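Sourdough by Post: Your Questions

I'm Ysaline Poulain and I run the starter list out of my kitchen in Tutbridge. I've been mailing bits of dried sourdough starter to people for long enough now that the same questions land in my inbox every week, so I've put the answers on one page. If yours isn't covered, the email address is at the bottom, and I do get through them all eventually (Thursday night is email night, with a cup of tea and the telly on low).

Where did your starter come from?

My neighbour Sylvain Tessier gave me a jam jar of it when I moved in, and he'd had it from his aunt. I've fed it on local wholemeal and white ever since. It's a fairly mild one, a bit yoghurty, gets sharper if you leave it alone for a while. I won't tell you it's a century old, as I haven't the faintest idea how old it is.

What do I get in the envelope?

A little sachet of dried flakes and a folded card with the instructions. That's it! No jar, no flour, no apron. I used to put in a wooden spoon and the postage nearly did me in.

How do I wake it up?

Crumble the flakes into a clean jar, cover them with lukewarm water and leave them to go soft. Stir in enough flour to make a thick batter, put the lid on loosely and park it somewhere out of a draught. Next day, tip out half and feed it again. Keep that up until it's rising and falling on a pattern you can predict. Mine usually gets going on day 4, but a cold kitchen in July will drag it out and you just have to be patient with it.

It bubbled like mad on day two and now it's gone flat. Have I killed it?

I get this one more than any other. You haven't! That first burst of bubbles is mostly bacteria having a party before the yeast gets its feet under the table. Keep feeding it. The quiet patch can go on for days and it's terribly discouraging, I know, and I've had people write to say they've binned it right when it was about to come good.

Which flour should I use?

Whatever you can get and afford. I like a stoneground wholemeal for the first week, then half wholemeal and half plain white baker's flour once it's lively. Corentin Lebrun, who bakes for the Kallora market, keeps his entirely on rye and swears at anyone who suggests otherwise. Bleached supermarket flour works too, only slower in my experience.

Can I use tap water?

I do. If yours smells strongly of chlorine, fill a jug the night before and leave it on the bench without a lid. Some supplies are treated with chloramine, and that won't wander off overnight, so for those I'd go with filtered.

What colour should it be?

Cream to light brown, depending on the flour. A layer of greyish liquid on top is only hooch, and it means the starter is hungry. Pour it off or stir it in, your choice (stirring it in makes for a tangier loaf). Pink or orange streaks are a different matter altogether: out it goes, jar and all, and write to me for another sachet. Same goes for anything furry.

Do I really have to throw half of it away every time?

You have to take half out, yes, or you'll end up with a bathtub of the stuff. But it doesn't have to go in the bin. Once the starter is past its first week I keep the leftovers in a second jar and use them for pikelets, crumpets, pizza bases and a savoury cracker that my whole family fights over. The cracker goes like this: mix 200 grams of discard with 80 grams of flour, a good slosh of olive oil and a pinch of salt, roll it as thin as you can bear, scatter seeds on it and bake in a moderate oven until it snaps. Watch it near the end. Mine have gone from golden to charcoal while I was answering the door.

My loaf came out like a brick. What did I do?

Nine times out of ten it was underproofed. The recipe says a time, the clock says you've done it, and the dough hasn't been listening to either. Look for a dough that's puffed up, a bit domed at the edges and wobbly when you shake the bowl. In winter I've let mine sit up to 90 minutes longer than in summer and it was better for it. The other usual culprit is baking with a sleepy starter, so use it when it's at its tallest.

Can I make it gluten free?

Not with mine, sorry. It's been raised on wheat and there'll be wheat in the flakes whatever you feed it afterwards. Please don't risk it if you have coeliac disease. Ngozi Dauda has a brown rice starter that she made from scratch, and I pass people along to her whenever they ask.

Do I need a fancy banneton or a cast iron pot?

No, no and no. I proofed in a colander lined with a tea towel for my first two years. A heavy pot with a lid does help with the crust, and op shops are full of them if you're prepared to scrub. If you haven't one, put a tray of boiling water on the bottom rack of the oven and mind your wrists.

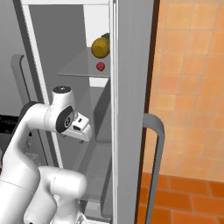 How often should I feed a starter that lives in the fridge?

Once a week is plenty. Take it out, feed it, let it sit on the bench for an hour or two until you see it starting to move, then put it back. I've forgotten mine for a month and it came round after a few feeds, though it smelled like nail polish remover to begin with and I had to open a window.

Can I freeze it?

You can, but I prefer drying. Smear some active starter thinly over baking paper, leave it somewhere airy until it's brittle, then crumble it into a clean jar with a tight lid. Keep it in a dark cupboard and label it. I can't stress the label enough, as my husband once used mine to thicken a soup.

Will you post outside the country?

I'd love to, but customs rules on this sort of thing are a headache and I've given up trying to keep track. Apolline Cordier at Fonseca put together a very good sheet on growing a starter from nothing but flour and water, and I'm happy to email it to anyone overseas who asks.

What does it cost?

The sachet is free. Send me a stamped envelope with your address on it and I'll pop one in. If you feel like adding a favourite recipe I'll be delighted, and it may well turn up in the winter newsletter with your name on it.

Do you run classes?

Now and then, in the hall at Tikden, usually over a Saturday morning. Bring a jar with a lid and a tea towel you don't mind getting doughy. Places go quickly, so get yourself on the newsletter if you're keen, as that's where the dates go up first.

Can I give some of it to my friends?

Please do! Once it's bubbling away in your kitchen it's yours, and you can call it what you like. Somebody's has been christened Clint Yeastwood. I do like hearing the names, so send them in with your questions.

Email: ysaline at the starter list, or leave a note in the tin by my front gate if you're local.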